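Learning to cook for one, and liking it

I have been putting off this post since May, mostly because every time I sat down to write it I got hungry and went to the kitchen instead. Which tells you how the whole thing is going, I guess!

When I moved to Brurnberg I had not cooked a proper dinner just for myself in years. I'd always had roommates, or family, or that stretch on Kirlow Street when six of us shared one stove and somebody was always making a giant pot of chili. I know how to feed a crowd. What I didn't know was what to do with one person and a whole head of cabbage.

The first few weeks were toast. Toast with cheese, toast with an egg, toast over the sink. I have nothing against toast (I had some this morning) but I was going to bed grumpy and waking up at 5 a.m. starving, and I was spending a silly amount on takeout noodles. So I made myself a deal: cook at home on work nights, sit down to eat, and see what happened by the end of summer.

What happened is that I fell completely in love with it.

Start with the shopping, which I used to hate. There's a little grocery called Ruggiero two blocks from my apartment, and they'll sell you one carrot. One! They'll cut a cabbage in quarters if you ask, and the man at the cheese counter has never once made a face at me for wanting a tiny piece. I go almost every day after work with no list, just looking, and I buy whatever looks best. I used to do one huge trip and then throw half of it out when it went slimy in the drawer. Now the drawer is nearly empty all the time and I waste next to nothing.
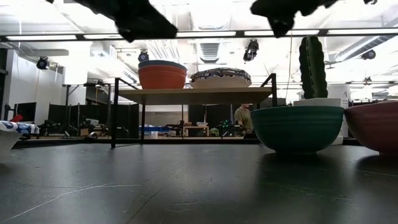

The other big change was portions. Most recipes are written for four or 6 people and you can't always just divide. A quarter of an egg is a ridiculous thing to measure. Soup scales down fine, beans scale down fine, rice gets a bit cranky in small amounts unless you use a really small pot. Anything baked is a gamble. I made a quarter batch of cornbread in a ramekin and it came out like a hockey puck, and then the next night I left it in for less time and it was wonderful, all crisp on the sides and soft in the middle, and I ate it with honey while it was still too hot.

For pasta I weigh it, which I know sounds fussy. I tried the handful method and my hand apparently thinks I am three people. I've settled on 200 grams if I want leftovers for lunch and half that if I don't.

Some things I now make all the time:

Cabbage cooked hard in a skillet with butter until the edges go dark brown, then a splash of vinegar and a fried egg. It takes no time and costs almost nothing. I would serve this to a king.

Chickpeas from a can, warmed in olive oil with garlic and a spoonful of tomato paste, lots of black pepper, and a big squeeze of lemon. Half for dinner, the other half mashed on bread the next day.

One chicken thigh, skin side down in a cold pan, heat to medium, and then leave it alone. I learned this from my friend Elspeth Urquhart, who called me up and stayed on the phone the whole time so I wouldn't poke it. The skin comes out like glass. Then you throw whatever vegetable you have into the fat.

Sweet potato, baked whole, split open, with yogurt and chili crisp. I do two at once and keep one in the fridge.

I also want to say something about eating alone at the table, because that was the part I was dreading. The cooking part keeps you busy. Sitting down is when it gets quiet. For the first couple of weeks I propped up my phone and watched shows, and I'd look down and the food would be gone and I couldn't have told you if it was any good. So I switched to the radio, and then to a paperback, and some nights now it's just the window open and the neighbors' kid practicing trumpet (he's getting better, he has most of a song now). I put the food on a real plate. I pour a drink even if it's water. It takes 30 seconds of extra effort and it makes dinner feel like a thing that happened in my day.
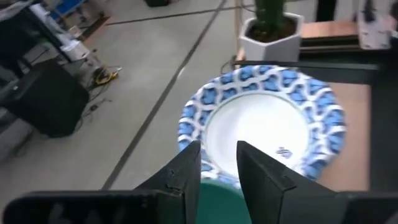

Written by Fulvio Testa
Filed under: Kitchen, Small Living

Okay, money, since a few of you asked after my last post. I kept the receipts for one month and groceries came to 148 dollars, and that includes a bottle of the good olive oil and more cheese than I'm willing to discuss. I did eat out on top of that, but only when a friend was in on it, and I enjoyed those nights so much more for not having had takeout three times already that week.

Gear-wise I've kept it small. A ten-inch skillet, a little saucepan with a lid, one sharp knife, a sheet pan that fits in my half-size oven. I thought hard about getting the Flaltum, a countertop cooker my cousin swears by, but I don't have the counter for it and I like standing at the stove. If you have one and love it, tell me what you make in it! I could still be talked around.

Next on my list is dumplings. I want to fold a big batch some rainy afternoon and freeze them flat on the sheet pan, so there's always a bag waiting for the nights when I come home late and toast starts looking good again. If you have a filling you love that doesn't need ten ingredients, please leave it in the comments. I've got a quarter of a cabbage to use up and I'm ready to go.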